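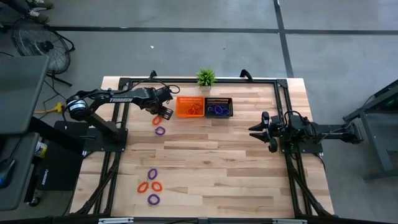 April, 11 in the evening

I came back from Metcombe with a headache and one thing solved, so I write it down before I sleep.

All week the left arm hesitated above the rings. It went down, stopped for a moment, then went down again, like a person who forgot something in the kitchen. I believed the fault was in the planner. I read the Liang code two times from top to bottom and changed the cost for wrist rotation, and I lost a full morning with that. The planner was fine. The delay was in Drituvgate, which was passing the joint states in order of arrival and did not look at the time stamps. When the wrist cameras were busy, the states came late, in one case 275 milliseconds late, and the controller corrected for a position where the arm was no longer standing. I made the queue shorter and now it throws away everything old. In the log the stop is gone. I ran the same approach many times after lunch and the curve stayed smooth.

I should have looked at the time stamps on the first day. I wrote this sentence also in February, about another bug.
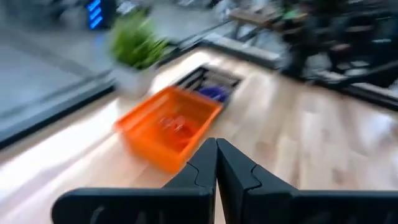 Perception is the other story. Flavivau gives me a good color when the wrist is still, and while the wrist is moving it gives me something I would not trust. Today I added a simple gate: if the joint speed is over a limit, the wrist image is not used for sorting, and the last good estimate is kept for up to 700 milliseconds. It is not elegant. A better way would be to make the exposure shorter, but then the image gets dark and I must tune the colors again, and I tuned them already 3 times this month.

The orange ones are easy. The darker color is more difficult, because Flavivau sometimes says blue and sometimes purple for the same ring, and I had two labels in the file for one class. I joined them into one label. It took five minutes and I was afraid of it for days! 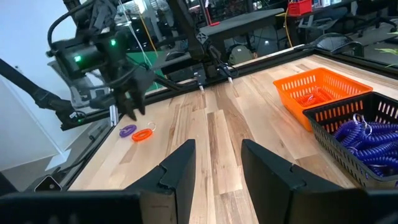 For the two arms together I still have no good rule. At present each arm reserves a part of the table, and the other one must wait until it is free. It is safe but slow — the right arm spends most of its time doing nothing. I would like to reserve the path and not the whole area, but for this Liang must know the future of both arms, and it plans only one at a time.

Tomorrow: write the test for late messages, save the old config under a clear name, ask for more disk space for the logs. Also buy coffee, we are down to the bad one.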